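Ticket 59: foam pads vs bare fingers, hand-held gripper
Opened June 24, 2020, Skumbridge bench

Right, picking this up again. The Badura fingers arrived bare, and on the coffee box they kept skating off the stick packets. I swapped in the foam pads from the Skála kit and had another go. Same box, same desk, 43 tries with each set so it's a fair fight.

Bare fingers dropped 9. With foam I've had no drops so far, which I'm very pleased about! The bother now is width. With the pads on, the fingers are fat enough that getting both of them down into the front compartment takes some fiddling, and I keep nudging the divider. The lid is a nuisance as well (it's a clear panel, and the tracking camera hates anything shiny).

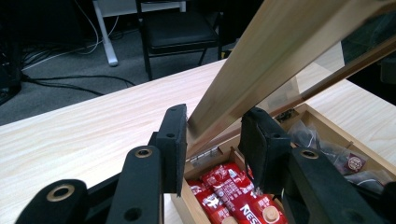
Matúš Malý wondered whether I'd zeroed the opening after fitting the pads, as the controller still thinks the fingers are bare and will squeeze too hard. He'd also trim the foam at the tips before blaming the linkage.

Fair point, I hadn't zeroed it. Done now, and the squeeze feels much gentler. Haven't cut the foam yet, I've only got the one pair and the Anport spares are stuck on back order.

Still to do: run 100 with the new zero, then try the thinner pads if they ever turn up. Leaving this open.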